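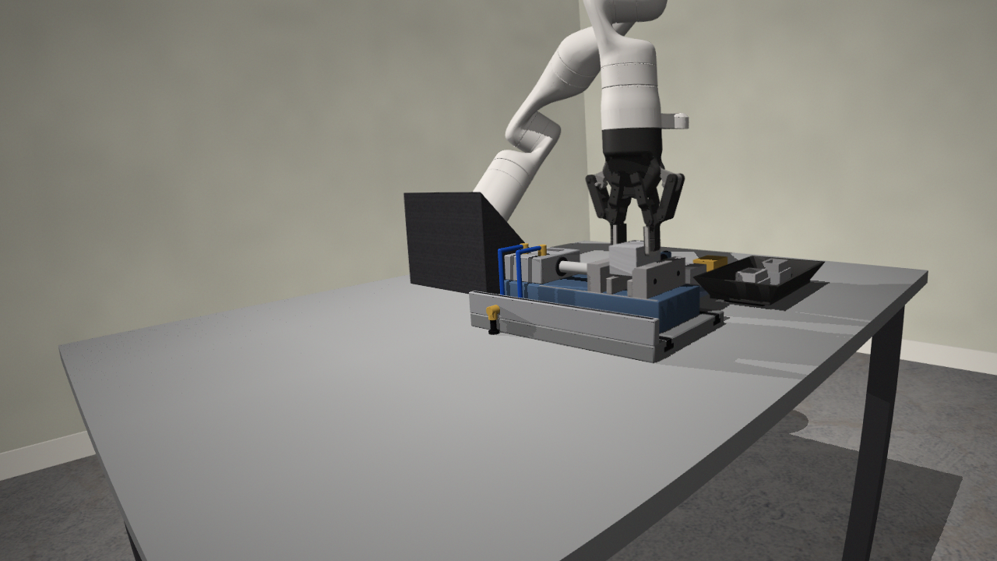
Week 5: House rules for the clamp cell (notes to go with my lecture)

OK, so last time we got as far as the vise, and a few of you asked why I'm so fussy about who moves first, the arm or the clamp. Fair question! My rule is that the program never closes the jaws on a timer. You wait for a signal that the part is seated, then you close, then you wait for the "closed" signal, and only then does the gripper let go. I learned this at Nusport, where I trusted a 200 millisecond delay and bent two fingers in one afternoon (Seema Malhotra still brings it up).

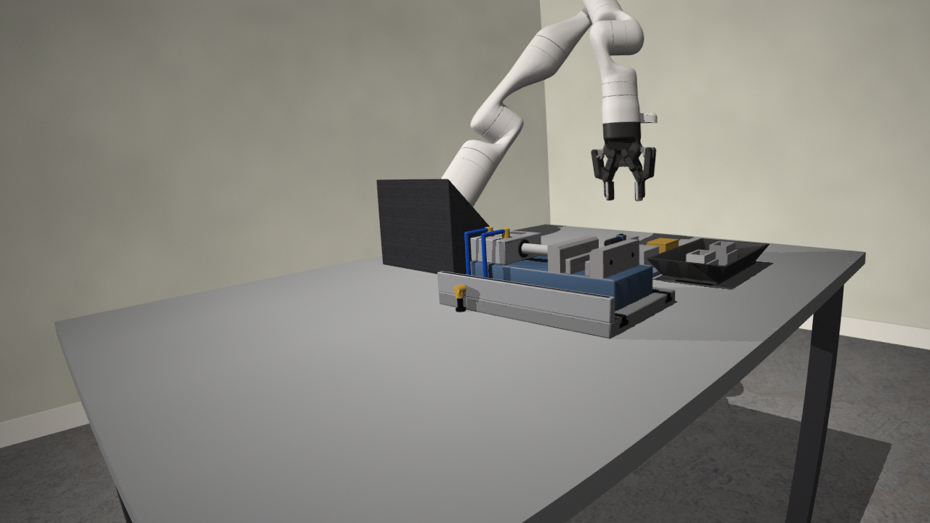
Second rule: every job gets a safe height, straight up over the fixture, and the arm goes there before it heads for the tray. No diagonal shortcuts, even if the simulator says you'd clear it. Write the height at the top of your program so the next person can find it.

Third, air. Decide what the clamp does when pressure drops and put it in writing. Hold or open, I don't mind which, as long as you can defend it.

For lab: run your cycle in simulation with the clamp signal forced off. The arm should stop and wait. Send your logs to Bindu Kartha, and please put your group name in the file name this time!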